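The port I stopped asking for

I have a bad habit of wanting old games on new machines. I own the originals, mostly. They live in a cupboard with the cables for three televisions I no longer have, and every so often I open the door, look at them, and close it again. Then I go online and complain that somebody ought to do a port.

So when Prarnon announced that Gandeck was coming to handhelds, I felt I had personally arranged it. Gandeck, if you missed it, is a slow, grumpy strategy game in which you run a river lock for a kingdom that doesn't deserve you. Boats arrive. Boats complain. You raise the water, you lower the water, and every few hours a duke turns up and wants to go first. I played it to death on a desktop that sounded like a hairdryer, and I have missed it ever since.

The port came out on 30th March and I have now put far too many evenings into it. I'll do the good part first, as my mother taught me.

It runs well. The original used to fall to its knees whenever the spring flood started, and on the handheld it hardly notices. The music has been left alone. The duke is as awful as he ever was, and they've even kept the bug where he thanks you twice. Loading a save used to give you time to put the kettle on and drink the result. Now I barely get as far as the kitchen.

The text, though. Gandeck is a game made of ledgers, and somebody has taken those ledgers and shrunk them to fit a screen the size of a slice of toast. There is a setting called Large Text. I turned it on and spent a while going back and forth between the two, like a man at the optician's who doesn't want to disappoint anyone. Better with, or better without? I couldn't say. I play with my glasses pushed up and the thing held under my nose.

Then there are the controls. On a mouse you clicked the sluice you wanted. On a stick you steer a small glove across the river towards it, and the glove has opinions. I flooded the lower town on my first night trying to open a menu. 4,000 citizens, according to the report, most of them cross. Asanka Mridha, who played the original alongside me and was always better at it, tells me you can hold the left shoulder button and hop from sluice to sluice. She found that out by dropping it on the sofa. It isn't in the tutorial, which is busy explaining what a boat is.

The extra chapter is the odd bit. It's called Wickramasinghe's Reach and it adds 8 new locks and a rival lock-keeper who writes you letters. The letters are very funny. The locks are fine. I did get stuck for two evenings on the fifth one, where the gates only open in pairs, and I'm still not sure whether I solved it or wore it down.

Do I want them to do Pumetlow next? Of course I do. It was the follow-up, it had snow, and it crashed if you named your dog anything longer than six letters. Prarnon have said nothing. I have written to them anyway, politely, and got back an automatic reply thanking me for my interest in a career there.

In the meantime I'm going round again on the hard setting with a completion score of 100 in mind, and the duke has just come round the bend with his flags up. He can wait behind the turnips.

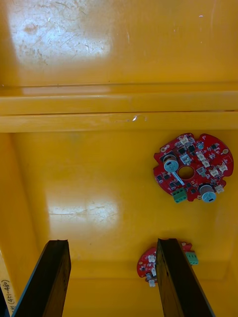

Two red circuit boards in a yellow bin.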